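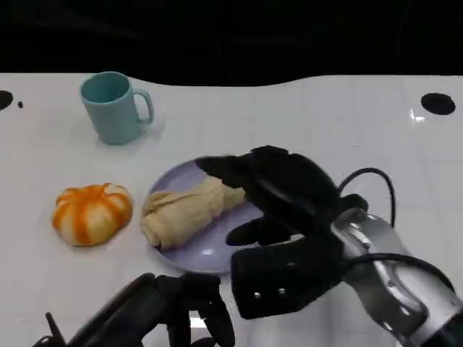
Purple with orange is a lot to face before coffee, one reader wrote after the last gallery went up, and couldn't we all just eat off white plates in January like sensible people? I laughed out loud at that, and then I went and thought about it for two days, so thank you!

## Small Tables, January: Color at Breakfast

Welcome back to the gallery. If you're new, this is a page about little table settings: breakfasts, snacks, the odd lunch for one. No big dinners, no candlesticks. I love a table with only a few things on it, where every color gets room to show itself, and January is my favorite month for it. The holiday stuff has gone back in its boxes and whatever you put down on the table really gets looked at.

It's a one-picture gallery this time, and I've gone long on the notes to make up for it.

**The lavender plate.** Oh, I love a lavender plate. It's such a kind color to bread! Anything beige or golden looks warmer on it, and a pale twisted roll like this one, which might look washed out on plain white china, has something soft to sit against. The flat rim helps too, with that bit of quiet space around the food.

**The roll.** Twists and knots are my favorite shape for a breakfast plate. A round roll just sits there, but a twist has a direction. Set it on the diagonal and the whole plate perks up. If you bake your own, make the strands a little fatter than you think you should and tuck the ends well under. Mine at home come undone in the oven about half the time and I eat them anyway, with too much butter.

**The mug.** Pale teal, plastic, with a nice big loop of a handle and a darker teal inside. I'll defend plastic mugs to anyone. They're light, they come in the good colors, and you can carry one out to the back step without worrying about it. Teal and lavender are close enough to be friendly and different enough that you don't feel you bought a set.

**The pumpkin.** Yes, a toy pumpkin, in January, with orange and cream stripes! I know plenty of people have theirs packed away by now. I think a small squat pumpkin is a year-round object. The orange is the one hot color on a cool table, and the cream stripes pick up the color of the bread. Cover it with your thumb and see how sleepy everything gets.

**The white table.** So the white-plate reader does get some white after all. A shiny white top bounces light back up at everything, which is lovely on a gray morning, and the faint squares in this one give it a kitchen-tile feeling. The catch is crumbs. You will see every single one.

### Try it at home

Pick 2 cool colors and one warm one. Put the cool ones on the things you use, your plate and your mug, and give the warm one to something small that's only there for fun. A clementine works. So does an egg cup, a wooden top, or a kid's toy car if it's the right red. Leave gaps between things, wider than feels natural. Then sit down before you start fussing with it.

If all your dishes are white (hello again!), do it the other way around and let the color come from a napkin or a tray. My own tray is an old Niltus one, mustard yellow and badly scratched, and it has rescued a lot of dull toast.

### Odds and ends

- The thrift store in Tudville has had a good shelf of single plates lately. Odd ones are perfect for this, you only need one of each.
- Several of you asked about the green bowl in gallery 21. It's an Aerts, bought secondhand, and I'm sorry to say I haven't seen another like it.
- For tea stains inside a light-colored mug, I use baking soda on a damp cloth. The Clorex tablets a few of you swear by may well be great, I just haven't tried them yet.
- I now have over 50 of your own breakfast tables saved in a folder and I'm slowly getting through them. There's a pink one with radishes that made my whole week.

The next gallery will be soup. Send me your soup bowls, especially the chipped ones, and tell me what you'd put beside them. And to the reader who wants white plates: send me yours too, please, with anything you like on it. I'd be so happy to run it.

Posted Wed 29 January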